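How to read a country's trade balance without getting lost

Last updated: 9th December
Reading time: 2 minutes

Many people see a headline about a trade deficit and think the country is losing money, like a shop with bad sales. I thought the same when I started to study economics. With a few simple steps you can read these numbers better.

Step 1. Find out what is counted. Some tables show only goods. Others show goods and services together. A country with many banks and tourists can look weak in the first table and strong in the second.

Step 2. Write down exports and imports separately. Let us take a small country, Golunville, which sells goods for 1,187 million and buys goods for 2,000 million. The difference is 813 million, and this is the deficit in goods.

Step 3. Add the services. Golunville earns 400 million more from services than it pays for them. Now the deficit is 413 million, almost half of what the headline told us.

Step 4. Look at what is imported. Machines for new factories are a different matter from petrol or summer clothes, even if the sum is the same.

Step 5. Compare the same month in different years. September against August tells you little, as trade moves with the harvest and the holidays.
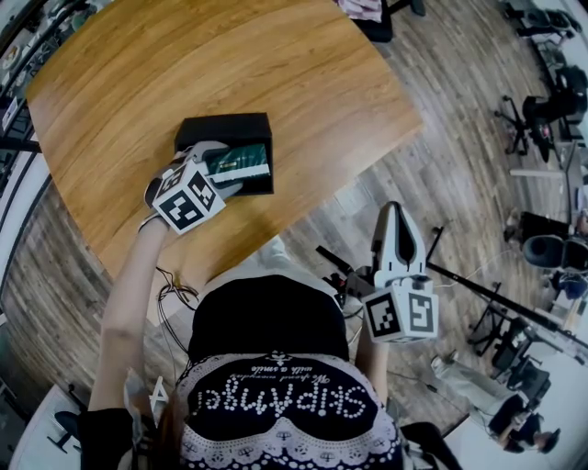
Is a trade deficit always bad for a country?

It depends on how the deficit is paid for. If foreign firms are building factories in the country, the money comes in for a long time. If the government takes short loans every year, the risk is bigger.

Comments

Rondelell: Thank you, step 3 was missing in my textbook. Could you write also about the current account?

Rivas: I would put step 4 before step 2, but the numbers are clear.

Zirklow: Are the figures for Golunville corrected for inflation?

Author: They are in current prices. For a comparison over many years you should correct them first.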